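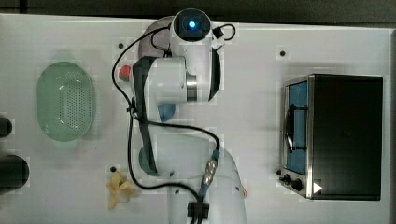 I spent most of an afternoon at Halura being told that teaching a robot is now as easy as showing it. Take the arm by the wrist, walk it through the job, let go, and it learns. Or sit at the controls and drive it from a chair. I came home with my doubts mostly intact.

The job was kitchen stuff, toy food and a colander and a little black toaster oven. Halyna Onyshchenko, who runs the sessions there, let me have a go by remote. My first try at picking up the banana took 51 seconds. A toddler would have eaten it by then. By hand was better, though you are basically wrestling a floor lamp, and your own arm gets tired long before the thing has enough runs.

And how many runs is enough? I asked three times. The plan for this one task is 240, split among whoever is around. Halyna thought 1000 would be nicer. For putting a toy in a colander! I wrote both numbers down and looked at them on the bus.

To be fair to her, she didn't oversell it. She said the hard part is people. Everybody does the move a bit differently, some grab from above and some come in sideways, and the robot gets fed all of it. I did 16 runs and I doubt any two were alike. At one point I changed my mind halfway to the oven, and that wobble is in the pile too unless somebody throws it out.

The folks from Plania had a brochure with the word "effortless" on the cover. Whose effort are they leaving out? My shoulder would like to know.

I do get the appeal. Writing code for every little motion sounds worse, and I couldn't do it anyway. But I'd want to see it handle a different colander before I called it taught. Halyna says to come back in August, when they plan to swap the dishes. I said I would.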